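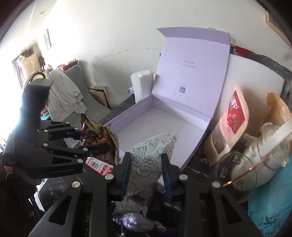 Dridimex(ドリディメックス)

Dridimex(ドリディメックス)は、フランスの電子音楽プロジェクト、および同名義で発表された一連の録音物を指す。中心人物はエルヴェ・バイイ(Hervé Bailly)とアポリーヌ・ミレ(Apolline Millet)。ミニマル・テクノとアンビエントの中間に位置づけられることが多く、アルバム『Zornard』で知られる。同作は「廃工場で一晩のうちに録音された」と宣伝されたが、この説明を裏づける一次資料は確認されておらず、後年の関係者の発言とも食い違っている。

概要

Dridimexの活動については、レーベルの宣伝文、ライナーノーツ、本人たちのインタビューが主な情報源である。いずれも当事者かその周辺から出たもので、互いの引用で成り立っている部分が大きい。結成の経緯は少なくとも3通りの説明が流通しており、本項では出所の明らかなものに限って記す。

名義の由来は、ミレが幼少期に見た看板の文字とする説と、バイイが機材の基板で見つけた刻印とする説がある。二人は別々の取材でそれぞれの説を語り、同席した取材ではこの質問に答えていない。

経歴

結成と初期

バイイはもともとラジオ番組用の効果音を制作しており、ミレは合唱の経験があった。二人が知り合ったのはレコード店Jacquetの試聴会とされる。店主のディディエ・クルトワ(Didier Courtois)は、二人を引き合わせたのは自分だと繰り返し述べている。一方ミレは、共通の友人の引っ越しを手伝った際に会ったのが最初だと話しており、クルトワの名前は挙げていない。

最初の発表作は12インチ盤『Kavix』で、プレス枚数は200枚と盤面のスタンプに記されている。通し番号は手書きで入れられたが、同じ番号の盤が複数出回っていることが収集家の間で指摘されてきた。このため実際のプレス枚数を200枚とみなしてよいかは疑わしい。再プレスの有無についてクルトワは回答を拒んでいる。

『Kavix』のA面は単一のコードを長く引き延ばした曲で、後年の雑誌評では「フランスのダブ・テクノの出発点」と書かれた。この評価には無理がある。同種の手法による盤はそれ以前から国内で流通しており、また当時『Kavix』を取り上げた媒体はほとんど見つからない。影響を受けたと名乗る音楽家の多くは、再評価が始まってから同作を聴いたと述べている。

『Zornard』

『Zornard』は唯一のスタジオ・アルバムである。発売時の宣伝文によれば、二人は12月の夜に閉鎖された紡績工場へ機材を持ち込み、日没から夜明けまでに全曲を即興で演奏し、編集を加えずに収録した。この逸話は多くの紹介記事で繰り返され、作品の評価と切り離しにくいものになっている。

録音技師としてクレジットされたアモス・ルイス=オルテガ(Amos Ruiz-Ortega)は、のちのインタビューで作業の大半がバイイの自宅で行われたと語った。工場で録られたのは残響音の素材のみで、それも昼間だったという。同氏はまた、編集箇所は157に上るとし、作業時のノートをその根拠に挙げた。ノートの現物は公開されておらず、この数字も同氏の証言以上のものではない。ただし、3曲目の中ほどで背景のノイズが不自然に途切れることは市販の盤でも聴き取れ、無編集という宣伝文とは両立しない。

バイイは「一晩」とは工場での作業を指したもので、アルバム全体について述べたことはないと反論した。しかし初回盤の帯状の紙には「全曲を一夜で」と印刷されている。文面を書いたのはクルトワだとバイイは主張し、クルトワは二人が校正刷りに目を通したとしている。校正刷りの所在は不明である。

工場の所在地も確定していない。ライナーノーツには地名がなく、愛好家が候補に挙げた建物の一つは、当該時期にはすでに取り壊されていた。

活動停止とその後

『Zornard』の発売後、Dridimexは数回の公演を行い、告知なく活動を止めた。音楽性の相違、ミレの体調、金銭上の揉めごとなどが理由として語られてきたが、本人たちはいずれも認めていない。解散が正式に発表されたこともない。

2019年8月10日、二人は野外イベントの夜の部に出演した。主催者はこれを「16年ぶりの再結成」と告知したが、起点をどの公演に置くかは示されなかった。二人がその間に匿名で演奏していたとする証言もあり、事実であれば「再結成」という語は適切ではない。演奏時間は30分で、既発曲は演奏されなかったとされる。客席で録られた音源が流通しているものの、音質が悪く、曲の同定には議論が残っている。

作風

Dridimexの楽曲は、遅い四つ打ち、低域を削ったドローン、ミレによる歌詞のない声の断片からなる。声はテープに一度録音し、速度を変えて再生したものが使われた。ライナーノーツには「コンピューターは一切使用していない」とあるが、ルイス=オルテガは最終的な曲順の調整にコンピューターを用いたと述べている。曲順の調整を制作の一部に含めるかどうかで、この記述の当否は変わる。

音楽評論家のエリケム・アモア(Elikem Amoah)は、Dridimexの音楽が「場所の音楽」として語られることに早くから疑問を呈した。アモアによれば、『Zornard』の残響の多くは一般的なスプリング・リバーブで説明がつき、聴き手は宣伝文を読んだうえで工場の広さを想像している。アモアは予備知識のない学生に同作を聴かせ、場所を連想した者がいなかったことを論拠の一つにした。人数や聴取条件は書かれておらず、この試みを実験と呼ぶのは難しい。

もっとも、アモアの批判は作品そのものの否定ではない。同じ文章では2曲目の声の処理が高く評価され、逸話がなくても残る部分だとされている。賛否いずれの立場の記事も、この箇所を省いてアモアを引用することが多い。

評価

発売当時の『Zornard』の評価を「絶賛」とする記述が散見されるが、根拠とされる評の多くはレーベルの広告に抜粋された短い文句であり、原文を確かめられるものは少ない。原文が残る評の一つは、広告では「催眠的」の一語だけが引かれているものの、本文では「催眠的だが、それは眠気に近い」と続いている。

再評価は中古盤の価格上昇とほぼ並行して進んだ。初回盤の高値を人気の証しとする見方がある一方、取引の多くが少数の出品者によるものであることから、価格を評価の指標とすることには慎重な意見もある。配信での再生数は公表されていない。

後続への影響として挙げられる例には、音色の類似のみを理由とするものが含まれる。影響関係を本人が明言している音楽家は限られ、そのうち一人はのちに発言を撤回した。

未発表音源をめぐる議論

『Zornard』には、同じ時期に制作された続編が存在するという説がある。発端はクルトワがJacquetの店内で客に聴かせたとされるテープで、聴いたと称する人々の説明は一致しない。全編が声だけだったという者もいれば、ビートのみだったという者もいる。

ルイス=オルテガは、続編として語られているのは曲順を決める前の仮ミックスではないかとしている。ミレは続編の存在を否定した。バイイは問われるたびに「まだ終わっていない」と答えており、これを存在の示唆と受け取る愛好家は多いが、制作に着手したことを示す発言とまでは読めない。

インターネット上で続編として公開された複数の音源のうち、少なくとも一つは『Kavix』のB面を半分の速度で再生したものと判明している。残りの音源の出所は分かっていない。

作品一覧

『Kavix』(12インチ盤)
2曲入り。曲名の表記なし。再発盤ではA面が短く編集されているが、ジャケットに注記はない。

『Zornard』(アルバム)
初回盤と再発盤でマスタリングが異なる。再発盤は「オリジナル・テープより」と表示されているが、使用されたテープの世代は明記されていない。

備考

・バイイの姓は国内の雑誌で「ベリー」「バイリー」とも表記される。
・同名の映像作家によるDridimex名義の展示があるが、本プロジェクトとの関係は確認されていない。
・ミレがJacquetの店員だったとする記述が一部の紹介文に見られる。ミレ本人は客として通っていたのみだとしている。

関連項目

ダブ・テクノ
アンビエント・ミュージック
ドローン(音楽)
フィールド・レコーディング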